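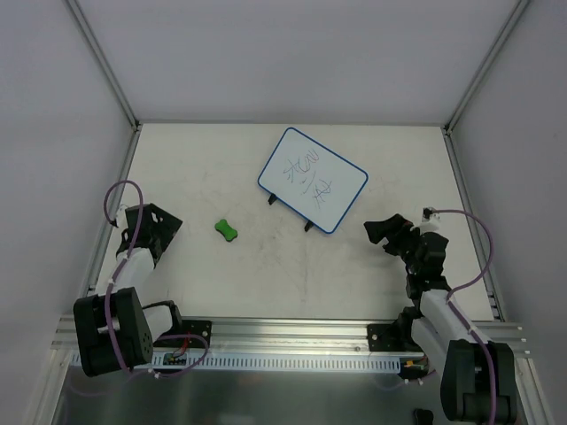

Answers to the questions most often sent to the Ponetach help desk regarding dry-erase surfaces: selection, cleaning, repair and disposal. Last revised 16th March by Rhydian Kneath.

## Surfaces

**Which surface types does Ponetach supply?**
Two: melamine and porcelain-coated steel. Melamine boards are lighter and cost less. Porcelain boards accept magnets and tolerate solvent cleaners.

**How do I tell which one I have?**
Hold a magnet to the writing face. If it sticks, the board is porcelain on steel. The Clikano series is melamine throughout and has no steel layer.

**Can the Clikano be used flat on a desk?**
Yes. Ink takes longer to dry on a level surface, so left-handed users may prefer a slight tilt.

## Cleaning

**How often should a board be cleaned?**
Dry-wipe after each use. Wipe with a damp microfiber cloth once a week in normal use, more often in classrooms.

**What removes ghosting?**
1. Write over the old marks with a fresh dry-erase marker.
2. Wipe while the ink is still wet.
3. Repeat if a shadow remains, then clean with water and a drop of dish soap.
4. Rinse and dry. Soap film left on the surface causes new ghosting.

**Can I use isopropyl alcohol?**
On porcelain, yes. On melamine, only for spots, and not as a routine cleaner. Repeated use dulls the coating.

**Someone used a permanent marker. Is the board ruined?**
Usually not. The overwriting method given for ghosting works on most permanent inks. Old marks on worn melamine may not come out.
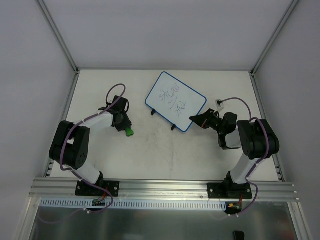

## Markers and erasers

**Are all dry-erase markers compatible?**
Alcohol-based bullet-tip markers are suitable for both surfaces. Wet-erase markers need water to remove and leave residue on worn melamine.

**How should markers be stored?**
Flat, capped. Stored tip up, they run dry at the nib; stored tip down, they flood.

**When should a felt eraser be replaced?**
When it leaves gray streaks on a clean board. Mitomard erasers have peel-off layers; remove one and continue.

## Orders and returns

**What is the return period?**
Unused boards may be returned within 21 days of delivery. Quote form 609 and include the packing slip.

**Are scratches covered?**
No. Coating that lifts or bubbles is covered for 2 years on melamine. Send a photo of the damaged area with the order number.

**Where do I send a board for inspection?**
To the Hughes Road depot, marked "Surfaces." Inspection requests received before the end of April are handled under the old price list.

**Can old boards be recycled?**
Porcelain steel can go to a scrap metal dealer once the backing is removed. Melamine goes in general waste in most areas; check local rules.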